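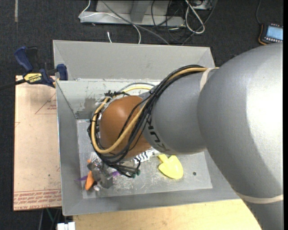
2020年9月12日　工作台记录　Agudelo重装型，肩部与腰部

接着上次的做。肩甲内侧的补土已经硬了，用指甲掐不出印子，但我对“硬了”这件事一向保留意见。四月那台的裙甲也是掐不出印子，喷完底漆以后照样缩出一条沟来。先磨一遍看看。

先把设定的事情写下来，省得过两个星期又要从头吵一遍。

Clorari的设定集第153页，Agudelo重装型的正面线稿，肩部外侧画了一个长方形的盖板，旁注写的是“展开式散热”。套件说明书把同一块东西叫“附加推进器舱”。Zarnevico出的水贴上又印成检修口，还配了警告字样。三个说法，谁也没解释过谁。网上的讨论大多引用说明书，理由是说明书出得晚，“以最新为准”。我不太买账。说明书的文字部分谁写的都没有署名，其中把基本型的推力数据原样抄到重装型那一栏，重量那一格却改了。照那组数字算，这台机体穿上重装以后比不穿还灵活，那要减重型干什么。

动画本篇里重装型出场的那一集我又看了一遍。肩部盖板确实开过，开的时候后面有一层淡淡的光。支持推进器的人拿这个镜头当铁证。问题是下一个镜头里机体是静止的，站在机库里，盖板还开着，光也还在。在机库里开推进器，旁边的整备员早没了。支持散热的人也别高兴太早，同一集稍后的战斗段落里，盖板从头到尾是关着的，偏偏那正是该散热的时候。最省事的解释是作画没有统一，那个盖板当时还没人想好是干什么用的。我倾向这个解释，虽然它没有什么意思。

Katherine Montoya的看法和我不一样。她认为旁注里的“展开式”指的是整块肩甲向外张开，盖板只是其中固定的一部分，所以散热和推进可以同时成立。她翻出了早期草稿的一张小图，肩甲的确是张开的。我承认图是那么画的，但那张草稿上的头部和定稿完全不同，膝盖也还是旧的，拿它来证明定稿的肩部结构，我觉得站不住。她说头归头，肩归肩。这件事先搁着，等找到当时的杂志访谈再说。找到之前，维基条目里那句“兼具散热与推进功能”我建议删掉，或者至少标明出处，现在那一句后面挂的链接点进去是卖模型的页面。

做法上的决定：盖板做成关闭状态，里面不加任何细节。两派都不会满意，可是两派都没法说我做错。

肩甲打磨。先用粗的把补土的高点推平，再换到800号。800号以后没有继续往上走。Buvier的灰色底漆罐子上写着“可填平细微划痕”，我想看看它到底能填平多少。左肩磨到800号直接喷，右肩同样磨到800号，但用湿布多擦了一遍。晾的时候放在一起，同一个盒子，同一块盖布。

结果：干了以后斜着对光看，左肩还是有打磨的方向纹，在下缘转角最明显。右肩也有，稍轻一些。罐子上那句话我看是写给远看的人的。要说擦过那一遍有没有用，两边差得太少，而且喷右肩的时候手已经稳了，不能算数。要比的话得两边换着来一次，还得用同一罐里同一个时候摇匀的漆。今天不做了，没有多余的零件可以糟蹋。

顺便记一下，Buvier的喷嘴在快用完的时候会吐颗粒。包装上说不会。会的。

腰部连接。原件的腰是一根塑料轴插到底，重装件挂上去以后上半身往前栽。论坛上流行的改法是换成直径2毫米的黄铜棒，说是“一劳永逸”。照做了，钻孔、试插、点胶。第一次钻偏了一点，从后裙甲看过去上身是歪的，用补土填上重新钻。第二次正了。站是站住了，但我怀疑功劳主要在胶上，跟铜棒粗细没有多大关系。原来的塑料轴如果也点上胶，大概一样站得住，只是再也转不动而已，铜棒这边现在也转不动。论坛上贴的照片全是正面站姿，没有一张是扭过腰的，当时就应该留意到。

想保留转动的话，或许要在铜棒外面套一截细管，管子粘在上半身一侧，棒粘在下半身一侧。细管手头没有合适的，外径稍大的那种会把腰部外装顶开。下次去买材料的时候带着零件去量，别再凭印象。
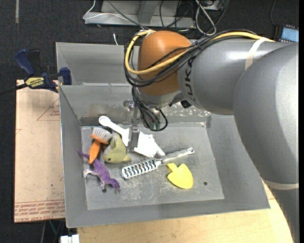 灰色金属箱上方的KUKA机械臂。

配重的说法也试了。有人说在脚掌里灌铅粒可以解决前倾。我先不灌，只是把铅粒用胶带临时贴在脚背上，看重心变化。贴满了还是往前倒，把背包取下来反而倒得更厉害，这才想起来背包本来就是往后拉的。那么前倾的根源应该在胸部那块实心的树脂件，灌脚掌只是让它倒得慢一点。要解决得把胸部背面掏空，可掏空以后舱盖的卡扣就没有地方咬。想了一阵没有好办法，先靠腰部那根棒撑着。

关于套件本身的年代。Zarnevico这一版的包装上写“全新模具”。我把流道上的零件和旧版对过，小腿和前臂的分模线位置完全一样，连左小腿内侧那个顶针印都在老地方。肩、胸、背包是新的，这没有疑问。剩下的说“全新”就过分了，顶多是修过的旧模。Katherine说评测文章都写全新模具，我回她说评测文章都是照着包装写的，开头那一段连错字都一样。她没有再反驳，但也没有说同意。

这对制作有实际影响。旧模的前臂偏细，配上新的肩甲，比例不对，手臂像从袖子里伸出来的筷子。设定线稿上前臂是往手腕方向放宽的，套件却几乎是直的。想过在前臂外侧贴一层胶板再磨出坡度，试着在左前臂上用铅笔画了范围，画完觉得贴了以后手甲的转动范围又会少一截。先画着，不动刀。

手的部分：握枪手和枪柄的配合很松，说明书让“适当涂胶以增加厚度”。适当是多少，没写。我在掌心抹了薄薄一层透明胶，等它干透，装上去，还是松，再抹一层，装不进去了。刮掉重来。这种指示跟没有一样。最后是在枪柄上贴了一小条遮盖胶带，夹住了，丑，但从外面看不出来。拍照之前记得确认胶带没有从指缝里露出来。

颜色。设定集里重装型的装甲色标注为“暗灰蓝”，动画里看起来偏绿，套件成型色是偏紫的灰。色表给的混色比例我按比例调了一小杯，涂在汤匙背面，干了以后比三样都深。有人解释说设定集的印刷偏色，有人说是动画夜战场面调过色，还有人说套件才是监督亲自确认过的。最后这个说法流传很广，我没有找到过原始出处，往回追总是追到一篇转载，转载里写“据说”。我打算以设定集那一页为基准，稍微提亮，理由是那一页至少印了出来，谁都能翻到。如果有人手里那本印得和我这本不一样，请把两本放在同一盏灯下比过再来告诉我。

消光的问题以后再考虑，现在谈太早。之前那台用的消光漆半年以后开始发亮，手摸过的地方特别明显，跟卖家说的“永久消光”对不上。

旧化。Katherine希望在小腿下缘加泥土。我问是哪里的泥土，重装型本篇里出场的地方一个是机库，一个是宇宙港外侧，都没有泥。她说外传小说里有地面战。那本小说里驾驶员的名字和本篇对不上，机体编号也差一位，能不能当作同一台都成问题。不过小腿那一带分模线确实处理得不干净，有点泥倒是能遮住。这条我不愿意写成理由，先写在这里。

水贴留到最后。肩部那张印着检修口警告的水贴不贴，跟前面关于盖板的决定保持一致。数字水贴用哪一组还没有定，水贴纸上给了两组编号，说明书只画了其中一组，另一组没有任何说明。有可能是给减重型用的，也有可能是印多了。

时间：打磨加喷漆加两次钻腰，今天一共做了4小时，其中等漆干的时候都在看那一集动画，算不算工时随便。

待办：
细管，带零件去量。
左右肩对换，重做底漆比较，等有废件再说。
前臂铅笔线别擦掉。
杂志访谈，Katherine去问她认识的旧书店，我去翻自己的箱子。
维基条目那句话，访谈有结果之前谁也不要再改回去，上次来回改得连前一段的型号都丢了。
Buvier的那罐剩底漆不要再用来喷外装，留着喷汤匙。

补记：睡前又去看了一眼右肩，补土边缘摸得到一条极细的台阶，灯下看不见。不确定是底漆收缩还是刚才就有。用铅笔在内侧做了记号，过几天再摸。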